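4. Recording the reference view before a grasp session

The grasp score in Modden is computed against a reference view. If the reference view is wrong, all scores of that session are wrong too, and they cannot be repaired later. Please do the steps in this order.

4.1 Open the gripper with the command "open full" and wait until the status line shows 155.

4.2 Clear the part of the table that lies between the fingers and in front of them. Objects in the room behind the table can stay. The method masks everything past the table edge.

4.3 Start the wrist camera and look at the live view. Both finger pads must be visible up to their ends, with the table surface between them.

4.4 Press "Hold". The exposure is now fixed for the whole session.

Note: People may sit or walk in the background during step 4.3. In the tests by Estela Montecinos the mask was stable with persons in view, as long as no hand was over the table.

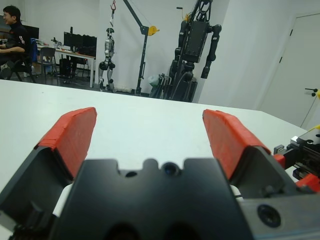

CHECKING THE PADS

4.5 Compare your live view with the picture. The orange-red pads are the markers for the method, one at the left and one at the right, and the white table shows in the wide gap. The dark metal below the pads is not used.

4.6 Run "pad fit". The program takes 60 views and gives one fit value for each pad. The two values should differ by 2 or less. If the difference is larger, clean the pads with a dry cloth and run it again.

4.7 Save the reference. The file goes to the session folder and cannot be overwritten.

Caution: Keep your hands away from the fingers while "pad fit" is running. The gripper closes and opens one time at the end, without a sound signal.

Note on the result: Máté Hegyi compared both ways on 1755 grasps. With a reference view taken in each session, the score agreed with the human label more often than with one fixed reference for all sessions. The difference was largest for thin objects. For the table of results see section 7.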